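Best way to sort a child's toys when the bed is the only clear surface?
Asked June 17, 2020

We're moving my daughter's things into a smaller room and the floor is already full, so everything is going on the bed. Boxed games, puzzle cubes, bits of plastic, the lot. I have a few cardboard boxes from deliveries and not much else. Do I buy proper storage tubs (I've seen the Zornura ones) or can I get by with card?

3 answers

Answer from Baidoo
Tubs. Card goes soggy.

Answer from Aritz
Oh, I love this job! Card is brilliant for it, as long as the room isn't damp. Put a quilt or blanket you don't mind on the bed first, then open your biggest box and fold the flaps right out so you can get both arms in. Flat boxed games go in first, on their edges, so you can read the names. Cubes and chunky things fill the gaps.

The real treasure is a long shallow tray with a card divider in it – the sort that comes inside other packaging. Never throw those away! Mine have held pencils, hair clips, doll shoes and 137 marbles (my son insisted on a full count).

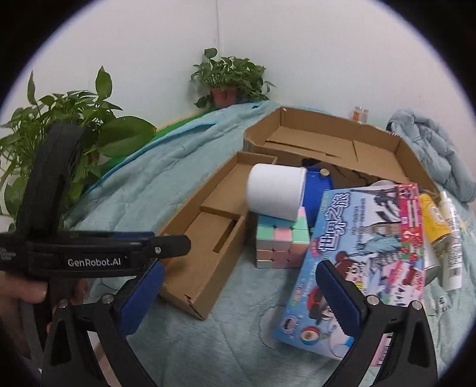 Anything that isn't a toy gets its own pile at the pillow end. You will find cables, loo roll, all sorts, and it's so much quicker to carry it off in one go when you've finished. I give myself 60 minutes with the radio on, then stop wherever I've got to – otherwise nobody gets to bed.

Answer from Vultutska
Agree with the above about trays. You can make one from a cereal box if you cut it lengthways, and a strip of the leftover card does for the divider. Measure your shelf before cutting, mine was 60 cm and I had to redo two of them. Still great fun though!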